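Planner update: Traleo 2 is on the bench

The new release of Traleo, our motion planning tool, is running on the table setup, and we're really happy with it! The big change is how it handles baskets. The old planner treated every bin as a solid box with a hole in the top, so it took long, cautious arcs over the rims. Danjuma Etim rewrote the collision model over the spring, and Traleo now keeps the rim, the walls and the open space inside as separate pieces. Paths come out shorter and a lot smoother.

We're trying it with three baskets for now - a big black one with lattice sides, plus a blue and an orange one set side by side. Slotted walls are hard on depth data (half the points go straight through), so they make a good workout for the perception side too.
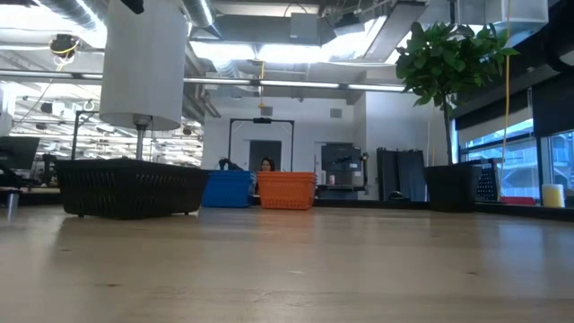
What's new in the planner

Replanning now takes around 63 milliseconds, fast enough to do it in the middle of a move. The log viewer, Drurketti, can step through the last 200 plans and show why each one was picked or dropped. Grasp scoring has moved into its own module, so you can swap in your own without touching the rest.

Next up is Osei, the task scheduler, which still waits for one arm to finish before it plans for the other. Danjuma has a branch going and would love people to try it and send him their logs.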